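From: Đức Lý
To: niria-teleop list
Subject: Re: [niria-teleop] Toast task, gripper height at start of demo

Lâm Vương wrote:

> I'm going through the September batch and the toast episodes don't
> agree with each other on where the demo begins. In some the operator
> takes over with the gripper above the cutting board, in others it is
> already above the toaster. Is there a fixed start pose for this task
> or not? The task sheet says "start over the counter", and that covers
> both.
>
> Second question, same batch. I count 147 episodes on the Skosadby
> kitchen and 9 of them have no gripper channel in the first part of
> the log. Do I drop them or pad them?
>
> Lâm

Lâm,

There is a fixed start pose, but it was set for the old layout, when the toaster was against the backsplash. When it was moved to the front of the counter the pose was left alone and the operators began driving to wherever felt natural before pressing record. The sheet was never updated. My fault, I wrote it.

What I would like from now on: the demo starts over the cutting board, fingers pointing down, wrist square to the long side of the board. Any demo that starts over the toaster gets tagged "late start" and is kept out of the main set. They are fine for training the last segment alone. I would not mix them, as the policy then sees two different first moves from nearly the same view of the counter and averages them. We had this with the mug task and the arm went to a point between the two and stopped there.

Both positions, same kitchen:

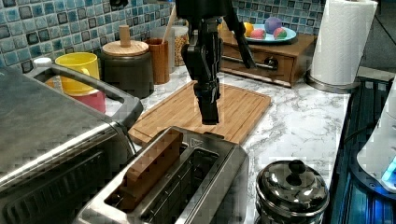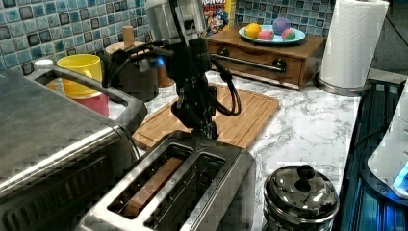 First: gripper over the board, tag as normal. Second: gripper over the toaster, tag as late start.

Some notes on tagging, from doing a handful myself:

Go by the fingers and ignore the upper arm. The elbow can be in quite different places for the same gripper position, depending on how the operator holds the leader arm. Kaczorowski's people tag from joint angles and get a lot of false splits that way.

Tag from the first frame after the record flag. Operators sometimes hover for a while before they commit, and a long hover over the board is still a normal start.

The state of the toaster is a separate field. In both pictures the left slot is filled and the right one looks empty, so "left" is the correct entry for either. Please don't leave it blank when the start is normal. Several people have been doing that on the theory that the slot only matters once the gripper gets there.

If the objects at the back of the counter change between episodes, don't tag it. That is meant to vary.

On the missing gripper channel: drop them for now. Padding with the last known value would be all right if the fingers were still, but we can't tell that from the arm joints, and someone would have to watch the video for each one. I think the cause is the Suketti driver starting after the logger. If the logger is up first it writes the arm joints and leaves the gripper column empty until the driver reports. I have a change that makes the logger wait for both before it accepts the record flag. It adds 2 seconds to start-up. I'd rather have that than another batch with holes in it.

One open item. The leader arm is scaled 1:1 for position, and near the slots that is coarse. Operators are compensating by resting an elbow on the desk, and you can see it in the logs as a flat spot in the height followed by a small jump. I'd like to try halving the scale on a foot pedal for the approach and going back to full scale for the retreat. The recorded action would still be the follower's target pose, so nothing changes downstream, but I'd want you to check that the replay script doesn't assume a constant ratio. I had a quick look and found 2 places where it might.

I'll send the revised task sheet to the list once the pedal question is settled. Until then please treat this message as the sheet.

Đức

_______________________________________________
niria-teleop mailing list
To unsubscribe, send a message with "unsubscribe" in the subject line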